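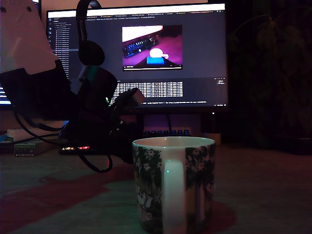
Slide 1. Hi everybody, I'm Yesenia — thanks for coming out at night!

So this talk is about desks after dark. I work late, mostly with a mug by the monitor and a dark theme on, and I've used the same setup for 19 months (ask me about the mat, I love a mat).

Slide 2. Latifa's desk over at Brano. Mention the lamp, she'll laugh.

Slide 3. Where do you put the mug? I say front and center, handle toward you — hands up if you've drowned a keyboard! Wait for hands. Then questions.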